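I have been meaning to write about the hall at Pruturby since June, and every time I sit down to do it I end up telling somebody about it on the phone instead, and then I feel like I've already done it. So this one is long. Get a coffee.

For those who are new here, our little film and travel-talk evenings used to happen in my living room. Then they happened in Floarea Lungu's living room, which is bigger, and then Floarea got the second dog and we all agreed it was time to find somewhere with a door we could close. Shuzhen Wan knew of a room over in Pruturby that had been a language school and after that a place where people did some kind of stretching class, and the rent was low enough that I asked her to repeat it.

I drove out to see it one evening after work. I took a wrong turn at Pearce, as I always do, and got there when the light was going, so my first impression was mostly of a wooden floor and a smell of floor polish. I loved it right away. I have a weakness for a wooden floor. Our old apartment in Grutilberg had one, and I used to walk up and down it in my socks when I couldn't sleep (my downstairs neighbor, to her great credit, only mentioned it once).

What I hadn't taken in that first evening was the wall.

The whole upper part of the back wall is a photograph of hills. Great big green rolling hills, the kind of green you only get after a wet spring, with darker places down in the folds and a few trees and little buildings way up in the left corner. I came back in daylight with Hendrik Segers, and I walked in and laughed out loud. Hendrik did not laugh. Hendrik stood there with his coat on and said it would have to go. He had a whole plan. Sand-colored paint, two coats, and one nice framed map.

I'll tell you, I nearly agreed with him! I had the money set aside and everything. But then I went home and kept thinking about those hills. My grandmother had a photo wall in her dining room, a birch forest, and as kids we used to pick out which tree we'd climb. There was one with a forked trunk that my brother and I fought over for years. She papered over it when I was in high school and I don't think I've ever forgiven the wallpaper. So I called Hendrik and told him the hills were staying, and he said "well, it's your funeral," and then offered to help me wash them down, so that was fine.

Washing a mural is slow, by the way. We used barely damp cloths and worked from the bottom up, which sounds backward, but a woman at the paint counter told me that drips running down over a dirty surface leave streaks and I have believed her ever since. Mild dish soap, very little of it, and then a dry towel right behind. It took us the whole afternoon and two rounds of sandwiches. The plain white section underneath was quicker. I did that by myself with the radio on.

Then there was the question of the screen. With a big picture covering the wall, where do you show another picture? Elsie McPhee was all for a projector, and she brought hers over to try, and we pointed it at a bedsheet and watched 30 minutes of her trip to the coast in what looked like thick fog. Too much daylight in there for it. Hanging a TV would have meant drilling right through the hills, and after the afternoon we'd spent on them I wasn't going to do that. So I started looking at rolling stands, the kind you see in conference rooms, and I found one secondhand, in black, through a fellow in Cosance who was closing up an office. He helped me get it into the back of the car and then stood there looking doubtful until I drove off.

I worried it would look like an airport. It really doesn't, or it does only a little. The stand has a flat shelf partway down with a raised edge around it, and I can't tell you how fond I've become of that edge. Things don't roll off! Pens, the remote, Elsie's cough drops. The base is wide and heavy-looking and sits square on the floor, and I've stopped flinching when people walk past it. 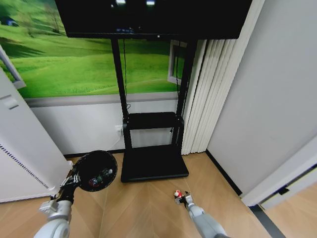

*The screen on its stand, with the hills behind and the blinds hanging down to the floor at the right.*

The cords are still on my list. One hangs down by the left pole with a curl in it near the shelf, and there's a thin pale one coming from the outlet on the white part of the wall. I bought a packet of those wraparound ties and put them somewhere safe, and you all know how that goes with me. If anybody has a tidy way of running a cable down a pole that still lets you unhook it quickly, please put it in the comments. Aniela Wilczyńska swears by Velcro strips and she may well be right.

The blinds I have made my peace with. They're off-white, the long vertical kind, and I had fully intended to swap them for linen curtains until I priced linen curtains. They do let in a very pretty light. I vacuumed them with the soft brush, top to bottom, one slat at a time, and Aniela held each one still for me while telling me the entire plot of a novel I had been planning to read.

We've had 8 evenings there so far. Floarea gave her talk on the monasteries, Shuzhen did the night-train one, and I showed far too many pictures of bridges. People keep wandering up beforehand with a cup in their hand to look at the hills and tell each other where they think it is. Elsie says Wales. Hendrik, who wanted it painted over, now says Switzerland and gets quite heated on the subject.

I still want a rug, something in a rust color or a faded red, if I can find one big enough that it doesn't look like a bath mat in all that space. And more lamps for the winter. Floarea has promised me two from her attic, as soon as the dogs will let her up the stairs.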